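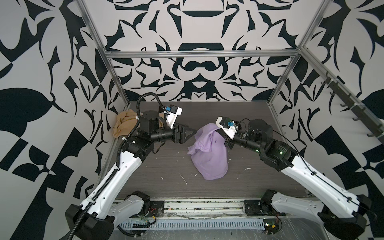
Célula bimanual Erkix para manipulación de tejidos

Referencia: Erkix 2B
Fabricante: Plerov
Distribución y servicio: Nigatu
Actualizado: 24 jun 2026

La Erkix 2B es una célula de sobremesa con dos brazos enfrentados a una misma superficie de trabajo. Se vende a laboratorios, centros de formación y talleres textiles que quieren ensayar el agarre, el extendido y el doblado de prendas antes de comprometer el presupuesto de una línea completa.

Qué incluye el precio

Dos brazos con pinza paralela de dos dedos
Soporte de cámara en cada muñeca
Bastidor de perfil de aluminio y tablero
Carril frontal de montaje y bandeja de cables
Puesta en marcha en sus instalaciones, 2 jornadas
Licencia del programa Finia para un puesto

Qué no incluye

El ordenador de control, los paneles laterales y el trasero, los ganchos laterales y los dedos de repuesto se piden aparte. Los paneles pueden servirse lisos o impresos. Si ya tiene un tablero de medidas compatibles, indíquelo al pedir la oferta y lo descontamos.

Cómo calcular el presupuesto

El error más frecuente en las solicitudes que recibimos es contar solo los brazos. Reserve un 15 % del importe del equipo para consumibles y repuestos del primer año, y otro 19 % para integración si va a conectar la célula a un sistema propio. Los dedos de las pinzas se revisan cada 1000 horas de uso. Con tejidos que sueltan pelusa conviene limpiar el carril y la bandeja bastante antes, porque los restos se acumulan en las ranuras.

Para ensayos con ropa, calcule también el material de prueba. Una toalla y una camiseta se comportan de forma muy distinta al levantarlas por un punto, y un solo tipo de prenda da resultados que luego no se repiten en producción. Lo razonable es comprar varios tejidos, pesos y colores desde el principio.

Espacio e instalación

La célula necesita suelo nivelado y acceso libre por delante y por un lateral. Los brazos van atornillados al carril frontal, de modo que el mantenimiento de las bases se hace desde ese lado. No la coloque contra un pasillo de paso. La toma eléctrica debe ser independiente de la de otras máquinas.

Plazos

Los pedidos confirmados ahora se entregan en octubre. La formación de operadores se reserva al firmar y puede cambiarse de fecha una vez sin coste. Las unidades de demostración tienen otro plazo y otra garantía; consulte disponibilidad.

Ofertas y consultas técnicas

Hiwot Degefa, equipos de laboratorio, Nigatu. Indique en su mensaje el tipo de tejido, el número de puestos de Finia y si necesita paneles.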